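Zorkesska Sirko two-finger gripper, with Trarex practice software
Item 2668. On show at our Dresavitz open day, 22 July 2023

If you've never had a go at steering a robot gripper, come and try the Sirko! It's a lovely, chunky little tool with two long flat fingers, and at the open day you can run it for yourself, first on the screen and then on the bench. Zoriana Zhuravel will be at the controls to get you started, and she's very patient (she taught me). 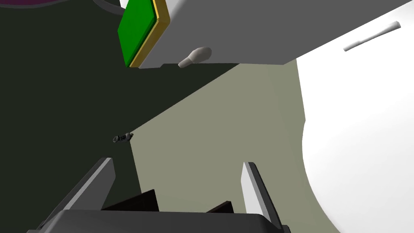
Trarex is the practice software that comes with every Sirko, and it's where all our visitors begin. You drive a simulated gripper with a hand controller and pick up whatever catches your eye. Go for the light gray bulb shape if you like a challenge, or the slender pale rod lying on the white. Start with the fingers wide open and take your time closing them!

Volodymyr Hladun runs the bench demo in room 3, where you can ask him anything about mounts, cables and spare fingers. The Sirko ships with Trarex, a controller and a printed guide. Next batch due in October.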